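Cleaning a pale wooden tabletop without buying a kit for it

Posted 2022-01-24 in Surfaces

Every January the adverts for wood revivers come round again, and every January I get asked which one I use. I don't use any of them. I have tried the Pilus balm and the Siselness two-step spray, and on a pale top I couldn't tell the treated half from the half I'd wiped with washing-up water. Perhaps you can. Try it on your own table before you spend anything.

What you need

Two cotton cloths, one for wet and one for dry
A bowl of warm water with a small squirt of washing-up liquid
A plastic scraper or an old bank card
Plain food-safe mineral oil, if your top is an oiled one
Fine sandpaper, only if you get as far as step 5

Before you start

Find out what finish you have. Put a drop of water on a corner and leave it for ten minutes. If it sits up in a bead, the top is probably varnished or freshly oiled. If it sinks in and leaves a darker spot, the wood is thirsty. The leaflet that came with my Wurnden worktop said "natural finish", and I still don't know what they meant by it.

1. Clear it, and I do mean the row of things that lives along the back. Tape, a glass, a cup, toy bricks, whatever has settled there. Wiping round objects is how you get a tidy outline of dirt.

2. Lift crumbs and dried bits with the card held almost flat. Go with the grain.

3. Wring the wet cloth out until it stops dripping. Wipe along the planks, then go over the same stretch with the dry cloth straight away. Water left standing is what did the damage in the first place.

4. Let the top dry overnight before you judge it. Dark patches often look better by morning, and shadows will fool you in the evening, so look again in daylight. A pale floor is no different.

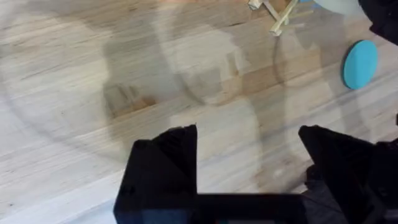
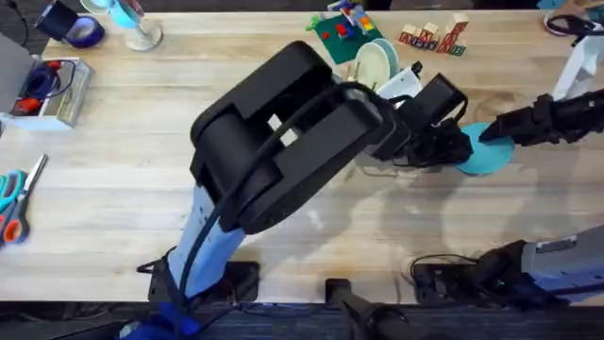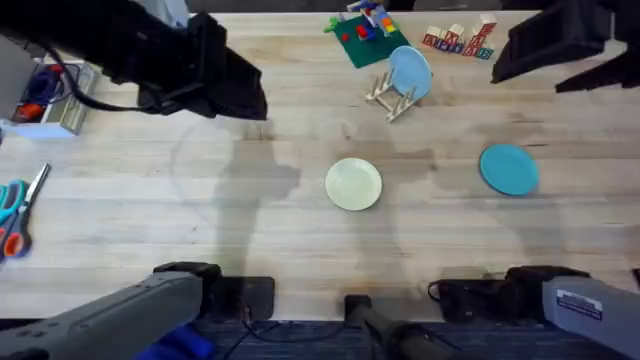
Lu wrote in to say that step 4 is wasted on old stains, and that lemon juice and salt took a ring out of her butcher block in an afternoon. I remain doubtful. Lemon is a mild bleach, so you may well swap a dark ring for a light one, and she does admit to sanding the spot afterwards. My money is on the sandpaper.

5. If a stain is still there after a proper dry, sand it lightly along the grain and feather out well past the edge. Stop as soon as it fades. On a varnished top don't do this at all unless you plan to revarnish the lot.

6. Oil, if it's an oiled top. A thin coat, wait twenty minutes, wipe off everything that hasn't gone in. The tin will tell you three coats. I've done one and I've done three, and the main difference was how long the table stayed greasy.

Faint scuffs I leave alone. It's a table.

Lay oily cloths out flat outdoors to dry before they go in the bin. I know mineral oil isn't the one that catches fire, but linseed can, and plenty of tins aren't clear about what's in them.

85 comments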